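August
By Bronwyn Dunstan

Hello from all of us in Ratgate! We've finished our second record, it's called Cistitz, and I get to be the one who tells you. I play bass and do the emails, so this is my job now.

Cistitz has 9 songs on it and runs 37 minutes. We wrote most of them in the back of Ashton Pryor's shop last winter, with one drum machine and an organ that only stays in tune below middle C. If you came to our early shows you'll know "Adams" already — it's slower now, and the ending is much louder.

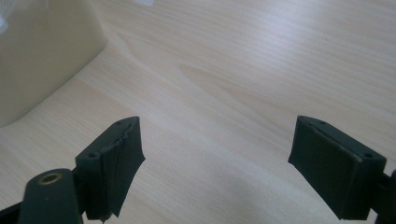 Will there be a vinyl version? We're pressing 300 copies through Imidon, black vinyl only, and they'll be at the merch table before they go online.

The first single is "Half a Lantern," and I love it more than I probably should (Rochelle Sutcliffe sang it in one take, with a cold, and we kept the cold). Cameron Pomare mixed everything and talked us out of a second saxophone. He was right, I think, but I still miss it.

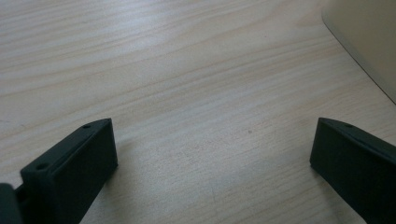 Kgomotso Mofokeng heard the album early and told us that side two sounded like driving home with the windows down, and that track six ought to have been the single. We argued about that for a week!

We're playing 20 shows this fall, small rooms mostly, doors at 7 p.m. Dates go up on our page once the last two venues sign. For review copies, interviews or guest list spots, just write back to this email and I'll get to you.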